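Insertion order and recovery on the desktop assembly task

March 24, 2021

Most of what changed in the Skokum task since November is in how the arm finds its starting pose.

The old controller went straight from a nominal pose to the push. Shenoy, the new one, closes on the part, makes a short search in the plane of the opening, and pushes only once lateral force settles.
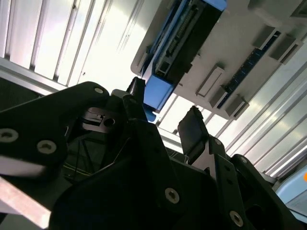

Force thresholds are set per part. Memory gets the lowest limit, the drive caddy the highest. The search radius is 3 mm for all of them – a wider one cost time and recovered nothing.

Wrist views go to the pose estimator at the start of each attempt. Cables in the background caused a few false edges, so the estimator now crops to the region near the fingertips.

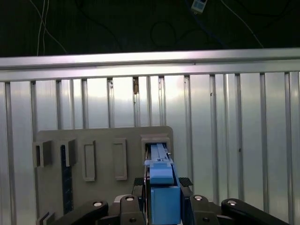

Results

We ran 100 attempts per controller. The old one completed 53. Shenoy failed on 8.

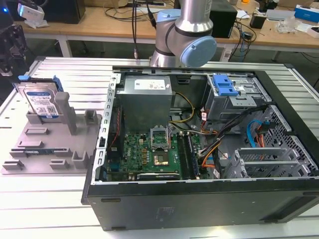
Of those failures, most were bad grasps at the fixture, where the part had tilted before the fingers closed. The policy has no regrasp step. Munia, our planner, can schedule one, and I would like to test that before touching the thresholds again.
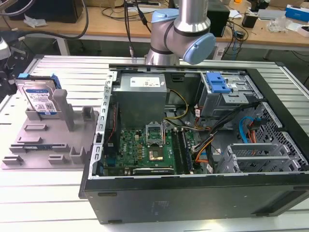 Arm over the open Dell tower, parts fixture at left.

Logs are on the Wodska server under the task name.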